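Sensory and Postharvest Technician, Soft-Stone Fruit

Home / Careers / Brenside Fresh Produce / Open positions

Location: Brenside packing and ripening site
Hours: Full time, days, with early starts in season
Reports to: Rimantas Mockus, Postharvest Manager
Closes: end of March

Brenside ripens, grades and ships mangoes, peaches and nectarines for grocery and food service customers. The technical group is hiring one technician to run fruit quality tests and support the trained tasting panel. The position is new and follows the opening of a second ripening block.

Most of the work concerns mango. Fruit arrives hard and green, is held under controlled temperature and ethylene, and leaves at a firmness agreed with the customer. The technician measures that firmness, along with dry matter, soluble solids, and flesh color, and reports any lot that falls outside its limits. The same person prepares samples for the panel and keeps the panel records.

Duties

Pull samples from incoming lots according to the sampling plan and log them by grower, block and variety.
Measure firmness by penetrometer on both cheeks of each fruit, skin removed.
Run dry matter in the drying oven and soluble solids by refractometer.
Score internal defects, including jelly seed, spongy tissue and chilling injury, against the site photo standards.
Cut, code and serve panel samples. Sessions start at 10 a.m.
Calibrate balances, probes and the refractometer, and file the results.
Write a short weekly summary for the ripening room leads. 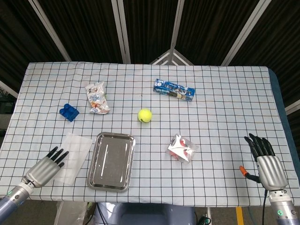 Panel sessions run in two blocks a year, one for the early varieties and one for the late. Each block lasts 7 weeks. Between blocks the technician spends more time on storage trials, mainly Okoton, a late mango selection with a thin skin that marks easily in transit. Handling damage on Okoton is the largest open problem in the group, and the person hired will carry out much of the trial work on it under Marta Prokopenko.

Required

An associate degree or higher in food science, horticulture or a related subject, or 3 years of work in a produce or food laboratory.
Accurate record keeping and working knowledge of spreadsheets.
Ability to stand for long periods, lift full cartons, and work in cold rooms.
No allergy to mango sap or latex.

Preferred

Experience with sensory panels, either as staff or as a trained panelist.
Basic statistics — analysis of variance at least.
Forklift certification.

Pay and conditions

Hourly, on the site's technical scale, with overtime paid in season. Health coverage begins after 2 months. Leave is set by the site calendar and is limited while the early varieties are moving. Cold room clothing and safety shoes are supplied.

How to apply

Send a resume and a cover letter of one page to Elaine Rangel in the Brenside personnel office. State which laboratory methods you have used and on what crops. Interviews are held on site and include a practical exercise of about an hour in firmness testing and sample coding. Technical questions may be sent to Rimantas Mockus before the closing date. Late applications are kept on file until the next opening.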